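Skederby Storage Tub, Gray
Item no. 1559

The Skederby is a one-piece tub for the closet, garage or laundry room. It holds 40 liters and is sold singly or in a pack of 2. The lid is sold separately and fits both the Skederby and the taller Wotton.

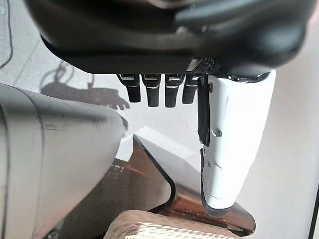

Gray is the only color we keep in stock year-round. White and navy can be ordered, and usually ship in November with the Lilis range. Gray is also the one we suggest for heavy use. Faint dark scuffs and thin lines do show on a smooth, matte gray surface, as on the curved gray piece at lower left. For scuffs on the tub, use a damp cloth and a little dish soap. Do not use scouring pads.

Orders placed before noon leave our warehouse within 24 hours. Returns are accepted if the tub is unused and the Kuipers label is still attached.

Questions about bulk orders: ask for Siebe Baert at the sales desk.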